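Skatow Parts Handling Demos

Thanks for having a look! Skatow is a set of 267 demonstrations of small computer parts being handled at the fixture plate, every one of them driven by a person on the leader arm. No scripted motion anywhere in the set, and we're really chuffed with how smooth the later sessions are.

Wrist view, with the CPU in its printed holder and the gripper at the bottom: 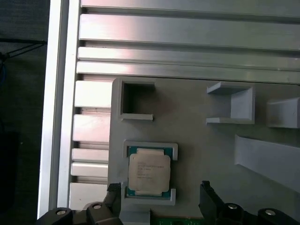
Photo: Zodwa Mkhize / Worgate

Each episode has wrist video, joint positions and gripper width, all logged at 20 Hz. Episodes stop at 3000 steps. 62 of them are held out for testing, listed in heldout.txt (please don't train on those!).

The operators' pauses and second tries are left in. We love these bits, they're great for learning how to recover from a bad approach. If you'd sooner have clean runs only, filter on the retry flag.

Known issues: glare off the aluminium rails comes and goes, and the printing on the CPU can't be read.

Plate files are in the Dahlgren folder. Print them in grey if you want your colours to match ours.

Last updated Feb 25, 2018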